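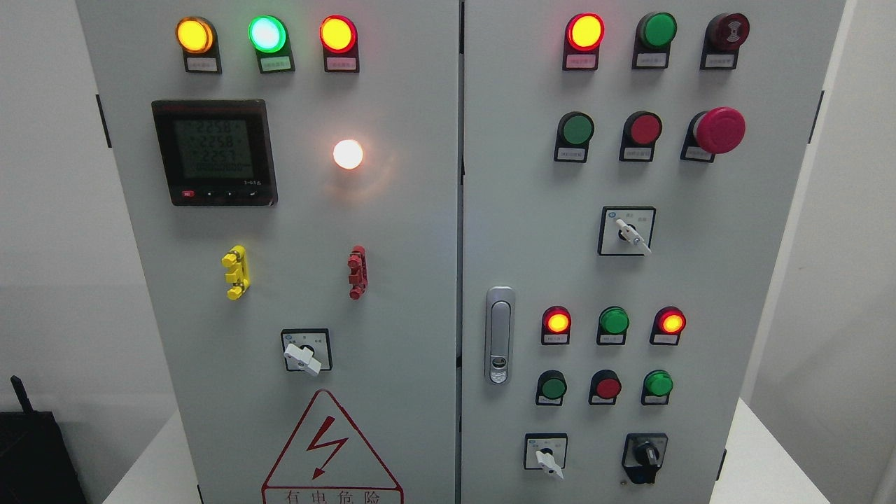
The Festura controller has to know what state the panel is in before it is allowed to change anything. Last session we wired the inputs and left the outputs disconnected. This session we write the state table and test it against the panel at Potodcombe. Start with the left door. It has the three lamps along the top, all lit, and the digital meter under them, with three main readings near 225. Those readings are not inputs to Festura. Write them on your bench sheet by hand each time you start a test, so that we can compare sheets later if someone gets odd results.

Before you start

Both doors stay closed and latched for the whole session. There is line voltage behind them and nothing in this exercise needs you to reach it. All Festura wiring is on the 24 V side and comes out to the Garside terminal strip on your bench. If your strip is dead, ask for the supply to be checked. Don't open a door to look.

Know where the red mushroom-head stop is before you energize anything. It is in the second row of the right door, on the right, beside the red and green pushbuttons. Software stops in Testau do not replace it.

Naming the points

Most of the trouble in the last group came from names. Two people on the same bench used "red 1" for different lamps. Use this scheme:

L or R for the door.
Row number, counted from the top of that door.
Position number, counted from the left.

The alarm buzzer is R-1-3 and the emergency stop is R-2-3. A lamp and a button that sit one above the other get different row numbers even if they belong to the same function. Rotary switches get a row of their own. The two at the bottom of the right door are different types, so copy the type into the notes column.

Put the wire number in the next column. The common return is 624 on every bench. If your sheet shows anything else, you have the old one.

Reading switches and lamps

A rotary switch is recorded by where its handle points. Don't write "on" or "off" until you have checked the plate and the drawing. Two switches with handles at the same angle can mean different things.

A lamp is recorded as lit or unlit. Color goes in the name column and never in the state column. A red lamp that is unlit still looks red from across the bench, and a green one still looks green, so stand close and check for a bright center.

Watch the lower lamp row on the right door. In the state shown at the top of this handout, the left and right lamps are lit and the green one between them is not. In the state below, only the left one is lit. The rotary switch on the left door also has its handle pointing down and to the left there, where the first has it pointing down and to the right. These are separate rows in your table. Do not assume from two rows that the switch controls the lamp. Check the drawing.

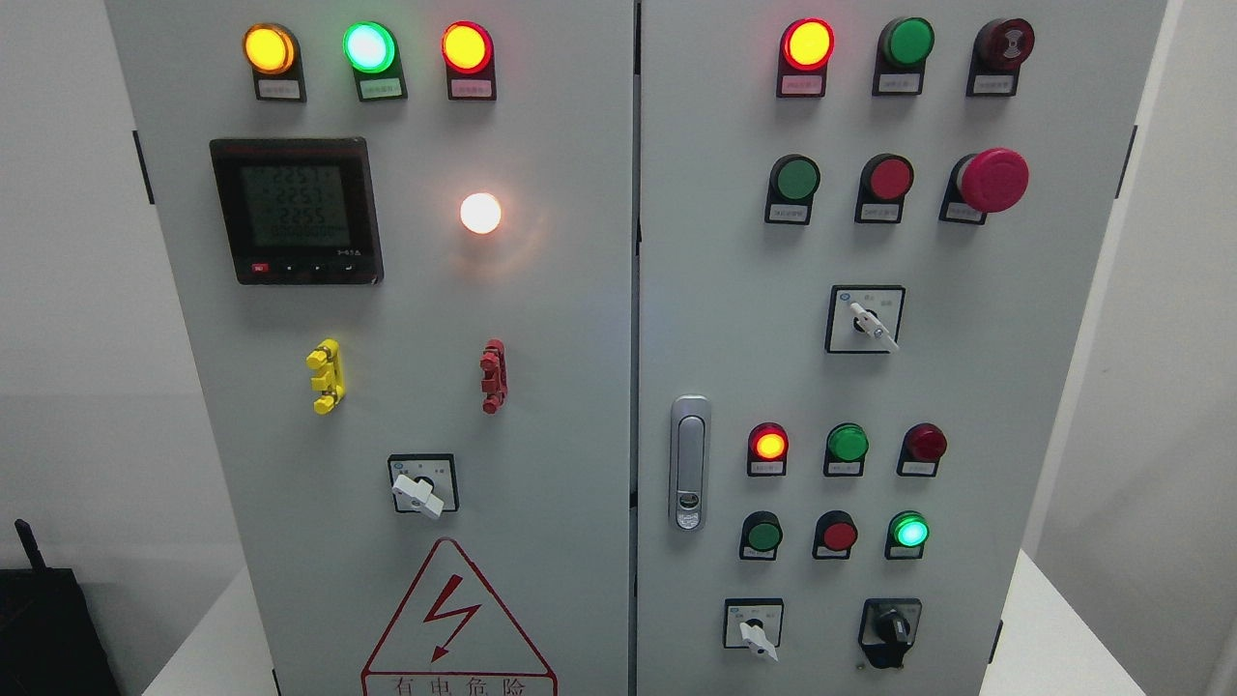 Entering the table in Testau

1. Open a blank state table and enter the point names exactly as they are on your sheet.

2. Set the input filter to 40 ms for every pushbutton. Lamps can stay at the default.

3. Add one row for each panel state you recorded. Leave a cell blank if you did not check that point. A blank is treated as unknown, and Festura will refuse to act on it.

4. Run the table in monitor mode with the outputs still disconnected. Have your partner call out the lamps from the panel while you read them from the screen.

5. Save under your bench number and print one copy.

For Monday

Bring the printed table and the marked-up drawing. Each table can hold up to 24 states, but a bench that has six good ones is ready for the output wiring. Read section 2 of the Garside strip notes, on fusing.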